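Home > Reviews > Storage & Laundry

Furnival Shelf Baskets, set of 4
By Marama Goodwin, September 2009

I bought these for the hall closet, where the old wicker ones had started to shed on the towels. The set cost less than one replacement wicker basket, so I wasn't expecting much. They arrived nested, with a paper band around them and no instructions.

The rims are stiff. I can lift a full one down from a high shelf with one hand and it doesn't twist. The labels that come in the pack are poor. Two fell off in the first week and I have gone back to masking tape.

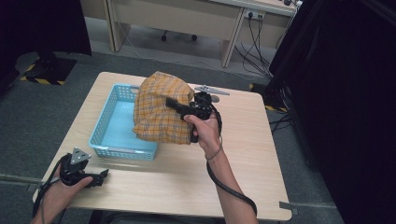
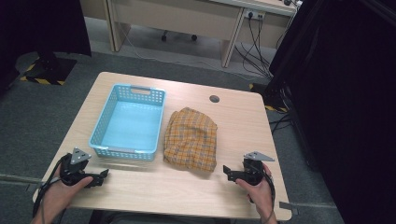
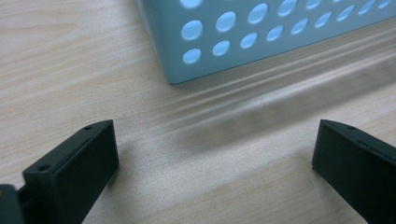
Size was my main worry, and the store page was no help with it. My shelves are 370 mm deep and the baskets go in lengthwise with room to shut the door. Pillowcases and hand towels fit well, bath sheets don't. Holes in the sides, like the ones on the blue one, let you tell sheets from towels without pulling everything out, but they also let dust in, and I wipe mine down once a month. My sister Huia has the Porel version with a lid. It keeps cleaner and it costs twice as much.

After 6 months one corner has a white stress mark where I overfilled it. The others look the same as when I got them. I would buy them again for linen, and look elsewhere for anything heavy.

Contact us | Back to top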